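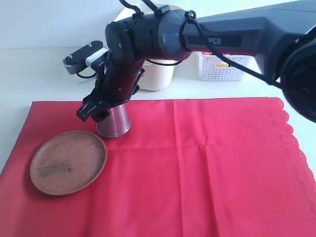

A **tablecloth** is a piece of fabric or sheet material spread over a table, either to protect the surface or to decorate it. It may cover the whole top and hang down on all sides, or cover only the part being used. Color has a strong effect on how the rest of the table looks. Polished and brushed metal picks up the shade of the cloth beneath it, so a silver cup on a bright red cloth shows pinkish red on its lower half. Wood and unglazed clay reflect very little and keep their own color on almost any cloth.

## Terms

The part of the cloth that hangs below the edge of the table is called the **drop** or **overhang**. The **hem** is the finished edge. A **runner** is a long, narrow strip laid down the middle of the table, and a **topper** is a smaller cloth laid over a larger one. A **silence cloth** or **table pad** is a thick layer placed underneath to soften noise and guard the finish of the table against heat. **Napery** is an older word for household table linen in general, including napkins.

## Materials

Cotton is the most common natural fiber for everyday cloths. It washes well and takes dye evenly, but it wrinkles and may shrink in the first wash. Linen, made from flax, is stronger than cotton and gets softer with use. Damask is a way of weaving in which the pattern appears through a change in the direction of the threads, so that a cloth of a single color still shows flowers or borders when light falls across it.

Polyester holds its color and dries quickly. It resists wrinkling better than cotton, although thin polyester that has been stored folded can keep its creases for a long time. Blends of cotton and polyester are widely sold for restaurants.

Oilcloth was first made by coating cotton or linen with linseed oil. Most of what is now sold under that name is cotton or polyester with a vinyl coating. It can be wiped clean and is common on kitchen tables and outdoors. Disposable cloths are made of paper, thin plastic film, or nonwoven fabric, and are sold both in cut sizes and on rolls.

## Edges

A plain tablecloth has a straight hem, turned under once or twice and stitched. Other finishes include fringe, lace, drawn-thread work, and scalloping. A scalloped edge is cut or stitched into a row of small rounded lobes. On woven cotton and linen the lobes are normally bound with close stitching to keep the threads from fraying. On felt, vinyl, and many nonwoven fabrics the shape can be cut directly with a die and left as it is. Some cloths are finished this way on all sides, and others only along the edges meant to be seen.

## Size

Tablecloths are sold as rectangles, squares, rounds, and ovals. To find the size needed, the drop is doubled and added to both the length and the width of the table. A table 36 inches wide with a drop of 10 inches on each side takes a cloth 56 inches wide. For a round table, the doubled drop is added to the diameter.

Square cloths are sometimes used on round tables, where the corners hang lower than the sides. A small cloth may also be laid over just part of a large table, leaving the rest bare for serving dishes or storage containers. 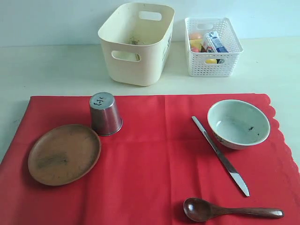 **How long should the overhang be for an everyday meal?**

A drop of 6 to 10 inches suits most everyday tables. It covers the edge and stays clear of the lap of a seated person. Formal tables often use a longer drop, and cloths for buffets may reach the floor.

## Laying and setting

The cloth is laid with the right side up and the center fold, if there is one, running along the middle of the table. Creases from storage can be pressed out beforehand with an iron at the setting given on the care label. Light wrinkles in cotton and linen can be loosened by misting the cloth with water and smoothing it by hand.

Outdoors, cloths are held down with clips, sewn-in weights, or ties at the corners. Indoors, a pad made of felt or rubberized mesh keeps a slippery cloth from moving.

Dishes are set after the cloth is smooth. In a simple Western setting the plate goes in front of the diner, with the knife and spoon to its right and the cup above the knife. Families vary this freely, especially where a shared bowl is used or where food is eaten mainly with a spoon.

## Care

Spills should be blotted from the outside toward the center. Grease is treated with dish soap before washing, and wax is left to harden and then lifted off with a dull blade. Strong reds and dark blues may release dye in the first few washes, and these cloths are best washed alone in cold water until the water stays clear.

Folding a cloth along the same lines every time wears the fibers at the creases. Linen in particular may split there after many years. Rolling it on a cardboard tube avoids the problem, as does changing the fold at each washing. Vinyl-coated cloths should be rolled with the coated side out. They are usually not ironed.

## Collections and local trade

The town of Prultulley had a small tablecloth industry built around the Drilow works, which wove cotton checks and later cut scalloped covers for cafes. At its busiest the works turned out 3000 cloths a month on 3 cutting lines. The rival firm Vindo made printed oilcloth in the same town and bought the Drilow pattern books when the works closed.

The Issa Textile Room in Prultulley holds 2101 pieces of table linen, most of them given by local families. Its catalog was compiled by Nermina Hoxha, who sorted the collection by edge finish instead of by date, since few of the household pieces carried any record of when they were made. The plain hemmed cloths form the largest group. Runners and napkins are cataloged separately.

## See also

- Napkin
- Placemat
- Table setting
- Damask
- Oilcloth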